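3.2 Soft clothing with cords and hoods

We were keen to include at least one garment that hides its own shape, and fleece does this wonderfully well. Once crumpled, a hood and a sleeve look much alike, and the thick pile softens every edge that might tell them apart. In the Grallent set we had 20 garments, each laid out 2 times, and the fleece ones gave our coders by far the most to talk about.
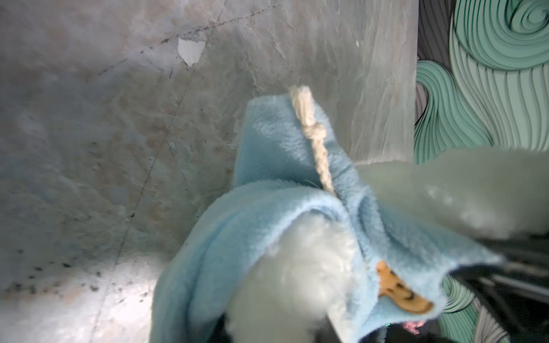

Coders were asked to name the first part of a garment they felt sure of. With cotton it was usually a collar or a hem. With fleece they went straight for the small things: a cord, a line of stitching, a sewn-on patch. We found this delightful, as it matches what parents told us in the Prumura interviews about dressing a child in a hurry. A face on the front settles which way round the thing goes, even when the rest is a heap (Figure 4).
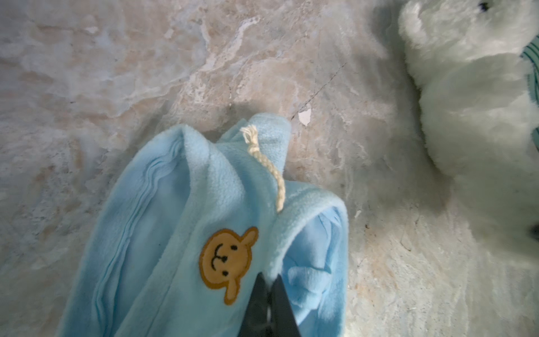 Figure 4. Light blue fleece with a monkey face appliqué and a braided cord.

The monkey has two dot eyes and a curved, smiling mouth, and coders could use its tilt to judge how the cloth around it was turned. Quách's term "anchor detail" fits such patches nicely, and we use it from here on.
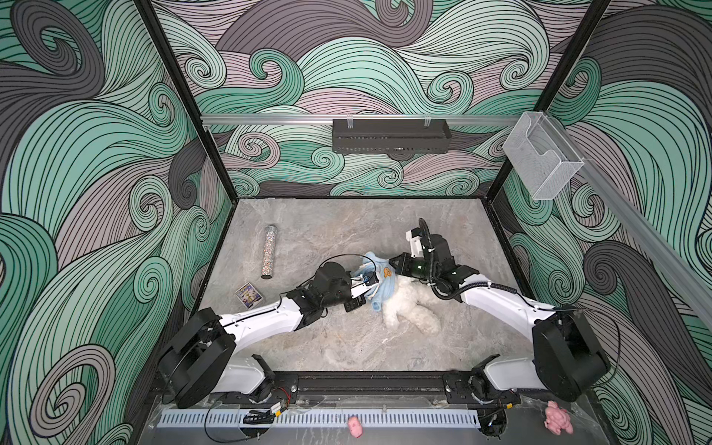

Dressed toys bring a further pleasure and a further puzzle. Cloth over plush is soft on soft, so the body underneath gives much less help than a doll's firm limbs would. Of the 300 notes in the Trindent coding sheet, the liveliest deal with exactly this, and we return to them in Section 4.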